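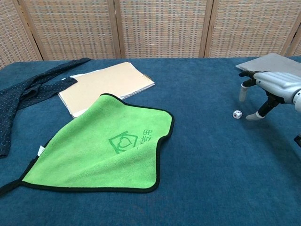
Tabletop set: towel, notepad, necktie and one die, with the hand coming in from the right.

To: handlab-users list
Subject: Re: Tijani hand kit, trial unit

On the list in January, a member at Unarton wrote:

> We have a budget request open for a five-finger hand and the Tijani kit
> from Zenance is on the short list. The sales page says it will handle
> "everyday household items" but gives no detail. Has anyone had the trial
> unit on a bench? I am mainly interested in small hard objects and in
> cloth. Also, is the Satell service plan worth paying for, or can we do
> the upkeep ourselves?

We had the trial unit for 22 days and sent it back last week, so I can answer most of this.

Setup took one afternoon. The mounting plate in the box did not match our wrist flange and we had to drill a new one. Zenance sent the right plate later at no charge, but ask for it when you order. The software installed without trouble on a clean machine. On our older one it wanted a newer driver first.

Small hard objects: we used a single white die on a tablecloth, 100 attempts, starting from a different spot each time. It failed on 7 of them. Most of the misses were the same kind, with one fingertip landing on the cloth a little early and pushing up a fold, so the die rolled away from the second finger. Raising the approach height in the config file helped. I would not rely on the default value for anything that small.

Cloth: mixed. A microfiber towel was easy if it was left in a heap or spread out with a corner up, and hard if it was flat. The pale fingertips are fairly smooth and slide on the pile. A polka-dot necktie was the worst item we tried. Ours is navy and the tablecloth is blue, and the vision package that comes with the kit kept losing the edge. We saw the same thing when the tie was partly under the towel. If you plan to use their vision package and not your own, pick a background that contrasts with your objects. The manual says this on the last page, in small type.

Paper: the spiral notepad was fine by the cover. It could not turn single pages and Zenance does not claim that it can.

The service plan: Satell does the work under contract, not Zenance. We called them once, about a finger joint that had started to click. They answered the same morning and a replacement joint came in 7 days. Swapping it took a hex key and a few minutes – the instructions are clear. If you have someone on staff who is comfortable doing that, I would skip the plan and buy a spare set of joints.

One thing we did not get to is long unattended runs. Our longest session was under two hours and the motors were warm at the end of it. If anyone has run it overnight, please post your numbers.

I can send the config file and the log of the die attempts to anyone who wants them. Write to me off list, the archive strips attachments.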